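New house rules for shared arm benches

2025-02-02

I've been banging on for ages about how every lab that runs a robot arm next to people seems to have its own rules, usually on a sticky note, so I'm very pleased to say that Findwood has finally put its bench guide out for anyone to read! It's free, it's short (the old draft ran to 125 clauses, and I did read them all, thank you) and most of it is in plain words.

The part I went to first was the one on laying out a bench for pick-and-place work with household things and toy food. Cables come first. They need enough slack for the arm to reach everywhere it has to go, and someone has to check them by hand with the power off before the first run of the day.
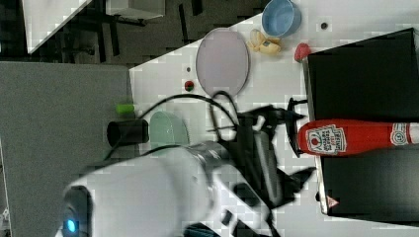 Next up is speed, and I expect this will cause the most grumbling. The guide wants the arm kept slow whenever a person is within 2 metres, even if they're only leaning in to put a bowl back. Leltine asked for a smaller gap during the comment round last October and didn't get it. I think that's right, although I can see it being a pain in a small room (ours is tiny, so I'll be moaning too).

Grip force gets a whole page. You start at the lowest setting, go up in small steps and write down the value for each item, so whoever has the next shift isn't guessing. Soft things such as felt get their own line on the sheet, separate from hard plastic, and I'm so glad somebody thought of it. 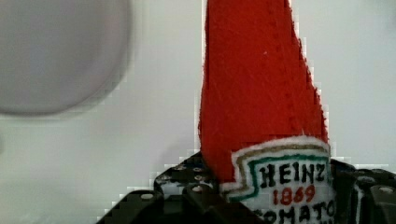

Then there's the reset rule, my favourite. After every five runs you stop the arm, look over the table and put things back where the layout sheet says. If anything has gone on the floor it stays there until the arm is stopped, and yes, that includes the toy strawberries! Zeteck has been working this way for three months and has asked for a blank layout sheet to be added at the back. I'd love one as well.

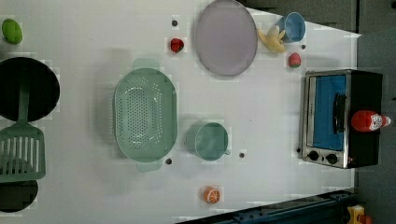

Wróbel would go further and have the layout sheet signed at each reset, with the time written next to the name, as a missing entry is far easier to spot than a missed check. Findwood is taking comments on that until the spring, and the form is at the bottom of the guide's page.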